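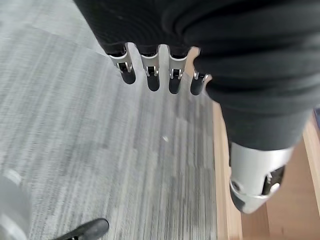

Main robotisée sous tissu noir côtelé, doigts vers la moquette.

Relation client à distance – séance 7
Le serveur vocal interactif : écrire un menu qu'on a envie d'écouter jusqu'au bout
Notes de cours de Solange Vieira, version relue le 3 juil. 2024

Bonjour à toutes et à tous, et merci à celles et ceux qui m'ont signalé les coquilles de la fiche précédente (j'en avais laissé passer de belles !). Nous avions terminé sur les files d'attente et la musique, et je vous avais promis de revenir en arrière, vers ce qui se passe avant la file : l'accueil vocal, le fameux « tapez 1, tapez 2 » que tout le monde connaît et dont à peu près tout le monde se plaint. On l'appelle SVI, pour serveur vocal interactif, et vous croiserez aussi le sigle anglais IVR dans les manuels des éditeurs.

1. À quoi sert un SVI

Il a deux fonctions, que l'on mélange souvent dans les projets. La première est l'aiguillage : la personne appelle, on cherche à savoir pourquoi et on l'envoie vers la bonne équipe. La seconde est le libre-service : elle obtient sa réponse sans parler à quelqu'un, par exemple un solde, une date de prélèvement ou le suivi d'une carte SIM expédiée. Je vous demande, dans tous vos travaux, de préciser devant chaque branche s'il s'agit d'aiguillage (A) ou de libre-service (L). Cela paraît scolaire, je sais bien, mais la plupart des menus confus que j'ai eus entre les mains l'étaient parce que leurs auteurs passaient de l'un à l'autre au milieu d'une phrase.

2. Les mots de l'appelant

Un client ne téléphone pas pour joindre « le pôle facturation et recouvrement ». Il téléphone parce que sa facture a augmenté. Prenez donc l'habitude de partir de la demande et de garder l'organigramme pour plus tard, au moment de brancher les files.

Reprenons le cas vu en classe, l'opérateur mobile Trundent. Le premier menu disait :

« Pour le service commercial, tapez 1. Pour le service administratif, tapez 2. Pour le service technique, tapez 3. Pour tout autre service, tapez 4. »

Et la version retravaillée par le groupe de Tainá Lopes :

« Une question sur votre facture ? Tapez 1. Votre ligne ne fonctionne pas ? Tapez 2. Vous voulez changer de forfait ou résilier ? Tapez 3. Pour parler à un conseiller d'un autre sujet, tapez 4. »

Remarquez que la demande vient avant le chiffre. L'oreille attend d'abord de se reconnaître, et retient ensuite la touche. Dans l'ordre inverse (« tapez 1 pour... »), on oublie le chiffre pendant qu'on écoute la fin, et on finit par réécouter le tout. Remarquez aussi le mot « résilier », dit franchement. Plusieurs d'entre vous voulaient le cacher dans un sous-menu, et nous en avons longuement discuté ; ma position n'a pas bougé. Une personne décidée à partir trouvera le chemin, et elle arrivera simplement plus fâchée devant le conseiller.

3. Largeur et profondeur

Quatre choix par niveau, c'est confortable. Cinq, cela passe si les libellés sont courts. Pour la profondeur, je vous recommande deux niveaux, trois quand il y a une vraie raison que vous saurez défendre à l'oral. Dans l'exercice Clotwood (l'assurance pour téléphones), l'arbre fourni compte 23 feuilles, ce qui est beaucoup trop, et 18 d'entre elles aboutissent à la même équipe. Avant même de réécrire une phrase, fusionnez ! Dessinez l'arbre sur une grande feuille, coloriez les feuilles selon l'équipe d'arrivée, et vous verrez les branches inutiles d'un coup d'œil. Edeltraud Hollmann m'a soufflé cette méthode des couleurs il y a des années et je n'en ai pas trouvé de meilleure.

4. Le message d'accueil

Dans l'ordre : le nom de l'entreprise, les mentions nécessaires (tarif de l'appel s'il est majoré, enregistrement éventuel de la conversation), puis le menu. Pour les mentions, reportez-vous à la fiche juridique de Caroline Mugo et non à vos souvenirs, les règles changent selon le type de numéro et selon le pays.

Visez 12 secondes entre le décroché et le premier choix. Chronométrez en lisant à voix haute, debout si possible, à une vitesse normale. Lu dans la tête, un texte paraît toujours plus court. Les formules comme « nous sommes ravis de vous accueillir » ou « votre appel est important pour nous » peuvent partir sans regret. Quant aux annonces publicitaires avant le menu, vous connaissez mon avis, je ne vous le réinflige pas.

5. Les erreurs de saisie et le silence

C'est la partie que l'on écrit toujours en dernier, à la va-vite, et elle mérite pourtant du soin. Trois situations à prévoir :

Touche non attribuée : « Ce choix n'existe pas. » puis reprise du menu, sans réentendre l'accueil.
Aucune saisie : attendre cinq secondes, répéter une fois, puis transférer vers un conseiller.
Deuxième erreur de suite : transférer aussi. On ne raccroche pas au nez d'une personne qui n'y arrive pas.

Pensez aux gens qui appellent en conduisant avec un kit mains libres, à ceux qui voient mal l'écran, à ceux dont le français n'est pas la langue de tous les jours. Le menu de la banque Cavalcanti, que nous avons écouté ensemble, coupait la communication après un seul silence – vous avez entendu comme moi les soupirs dans la salle.

6. Petit lexique

DTMF : les tonalités émises par les touches du clavier.
Débordement : envoi de l'appel vers une autre file quand la première est saturée.
Taux d'abandon dans le SVI : part des appels raccrochés avant toute mise en relation. À lire avec prudence, car une personne qui a obtenu son solde raccroche elle aussi.
Prédécroché : message diffusé avant la prise d'appel par l'équipe.

7. Travail à rendre

Par deux, réécrivez l'accueil de Zastholm (fournisseur d'accès internet, dossier distribué en classe). Je voudrais l'arbre dessiné, avec les lettres A et L, le texte complet des messages, y compris ceux d'erreur, et un enregistrement fait au téléphone, sans montage. La qualité du son m'importe peu, je cherche surtout à entendre votre rythme.

Kelly Andrade assure la permanence pour les questions techniques d'enregistrement. Pour le reste, écrivez-moi, même pour une hésitation sur une virgule, cela me fait toujours plaisir. La remise se fait à la reprise d'octobre, au début de la séance, et nous écouterons quelques accueils ensemble avec l'accord de leurs auteurs.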